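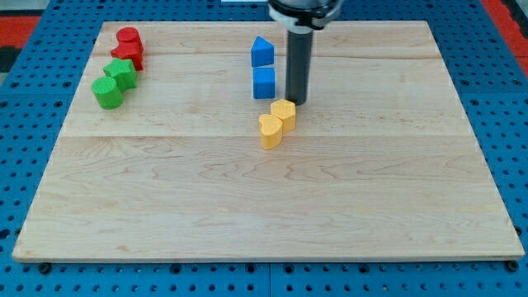 Colour pairs on the maple board, with the tool down behind the yellow hexagon and heart.

Sorting by colour with the Hurmont starter kit

If you have got as far as unboxing the Hurmont kit and jogging the arm about a bit, this is the exercise I would do next. It needs eight blocks, a flat board and an afternoon, and I love it! You get practice at teaching points, setting heights and naming things sensibly, all in one go.

Before you start

Bolt the board down. Push it with the heel of your hand and if it shifts at all, tighten up and push again. Mine is maple, on the blue perforated table, and plain wood gives you a surface you can mark lightly in pencil. Home the arm, then open the Villalobos editor and make a new project. Call it something you will recognise in February.

Step 1. Teach the board

Jog the tip to each corner of the board in turn, stopping just clear of the wood, and save each one. Work at the slowest speed. When the editor asks for a safe height, go generous, well over the tallest block you own (I set mine far too low the first time and flattened a perfectly good triangle).

Step 2. Choose your spots

Keep the groups towards the back and leave the front half free for loose blocks waiting to be sorted. Red and green can share the left side, with blue and yellow nearer the middle. Save two points per colour and name them red_1, red_2 and so on. The default names are just numbers and you will hate them within the hour.

Leave more of a gap than you think you need. The tool is a fair thickness and it has to get down beside a block without nudging its neighbour. Green was my problem pair, as the cylinder ended up snug against the star.

Step 3. Set the speeds

Travel speed 3000, approach speed 2773. That second figure looks daft, I know, but Iraís Pacheco worked it out on her own kit and it has suited mine too. The slider goes up to 4000, and you can leave that alone for now.

Step 4. Run one colour

Start with blue. The cube is the friendliest shape in the set, so do that first and the triangular prism second. Step through line by line with a finger near the stop button. Once blue runs cleanly, copy the routine, swap the point names and do yellow. The heart wants a bit of fiddling with the approach angle.

What I think of the kit so far

Great fun, and far more forgiving than the old Amstead set I learnt on. The editor is quick and the saved points survive a restart. I do wish the manual had a proper page on safe heights, and the undo only goes back 2 steps.

Anayeli Nava has a longer version of this routine on the Sillholm forum that sorts by shape as well. Try it once all four colours are behaving.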